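Speaker notes — Clearing a white worktop: keeping one surface free in a shared workroom
Bindinside open afternoon, March 2022

Slide 1. Title

Welcome people in, say where the toilets are, say the tea is at the back. Talk is 19 minutes if I don't wander. Questions at the end, but shout if you can't hear.

Slide 2. Who we are

Bindinside is a small bindery and repair room. We share the building with Oline (cards and printed paper) and Faritz (frames and mounts). One long room, one sink, one good table. Most of what I have to say is about the table.

Slide 3. How it used to be

Everything lived on the table. Glue pots, offcuts, post, somebody's lunch, jobs waiting to be collected. If you wanted to fold a large sheet you pushed things to one end, and the next person pushed them back. We lost a set of endpapers that way in January. They were under a parcel. The customer was kind about it but we had to cut new ones.

Ask: who here has a table like this at home? Wait for hands.

Slide 4. What we tried first

Trays. We bought 11 of them and gave each job a tray. The trays then lived on the table, stacked up, and you couldn't see what was in the bottom ones.

Then labels on the table edge, one stretch each. This lasted 4 days. Large jobs don't fit in a stretch.

Slide 5. What works now

One rule: the table is clear at the end of every job, before you put the kettle on. Work in progress goes on the shelves behind the door. If it won't fit on the shelves it goes flat in the plan chest, and you write it on the sheet pinned to the front.

Tools go back on the wall. Bone folders in the left jar, brushes in the right, bristles up. Knives are in the drawer with the cork strip and nowhere else.

Mention that Oline and Faritz signed up to the same rule. It wouldn't hold if only one of us kept it.

Slide 6. Why white

We had the old top covered last year. I wanted dark green, I was outvoted. White shows glue spots and pencil marks straight away, and a stray scrap of black cloth stands out from across the room. It also shows every cup ring, so be ready for that.

The paint and the cleaning are covered on the handout. Short version: matt finish, damp cloth, a drop of washing-up liquid, dry it off with a clean rag. Don't use scouring powder. Fragkou, who supplied the top, sent us a sample piece to test on, and the powder took the finish off it in one go. Pass the sample round now.

Slide 7. Light on a white surface

Leave this one up for a minute.

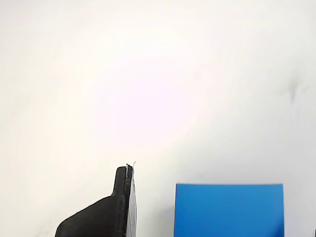
Plain white, matt. Pinkish towards the top and middle left, greyer on the right and lower down.

Point out the change in tone. It matters to us when we match papers. A cream sheet laid on a pinkish patch reads differently from the same sheet on a greyish one. Our habit is to try the sheet in two places and turn it round before deciding. Faritz do the same with mounts.

If anyone asks about lamps: we use the same type of bulb in all the fittings over the table, and we switch the ceiling lights off for colour matching.

Slide 8. Costs

Trays were the biggest waste. The shelves were second-hand. Paper wipes went too — we were getting through 1,000 in a box and ordering again far too soon, so now it's cotton rags and a bucket with a lid. Rags go home to be washed in turn, the rota is by the sink.

Slide 9. Still not sorted

The post. It still lands on the table. A wire basket by the door is the next thing to try.

Also the long rulers, which slide off any hook we give them.

Slide 10. Questions

Handouts are on the chair by the door. Get the sample piece back before people leave. Clear the table.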